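Section 3. Gripper cable and first grip test

Skomley bench arm build notes, revised February 7, 2023

Before you start, bolt the gripper to the wrist and tighten the table clamps. Keep the stop button within reach whenever the arm has power.

3.1 Routing the cable

1. Switch off arm power at the supply. Wait 24 seconds.
2. Push the gripper cable into its connector by hand until it seats.
3. Leave a loose loop between the upper joints and the gripper. A tight cable pulls on the connector when the wrist turns.
4. Restore power and jog the wrist slowly through its full travel. If the cable snags, stop and reroute it.

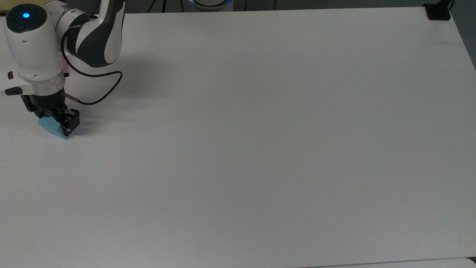
Figure 3-1. Cable loop with a light blue test piece in the gripper.

CAUTION: Do not tie the cable to the fingers or to any moving part of the gripper.

3.2 Grip test

1. Clear the near table of tools and loose screws.
2. Set out the foam test pieces, spaced wider than the open fingers.
3. Load the file Kidum and set speed to the lowest step.
4. Open the gripper and park the arm above the table.

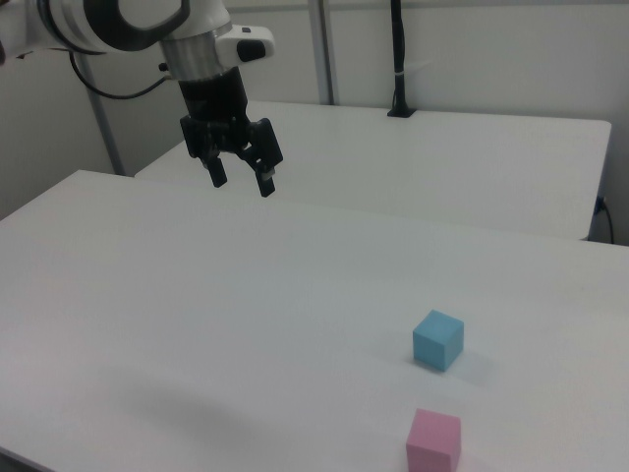
5. Jog down over one piece until the fingers are level with its sides. Do not let the tips touch the table.
6. Close the gripper, raise the arm and hold for 3 seconds.
7. Lower the piece, open the gripper and return to park.

Note: If the piece slips, raise the grip force one step and repeat from step 5. Error 102 means the fingers closed without finding a part.

Report faults to Anjani Rahman. Joint limits are in Section 4.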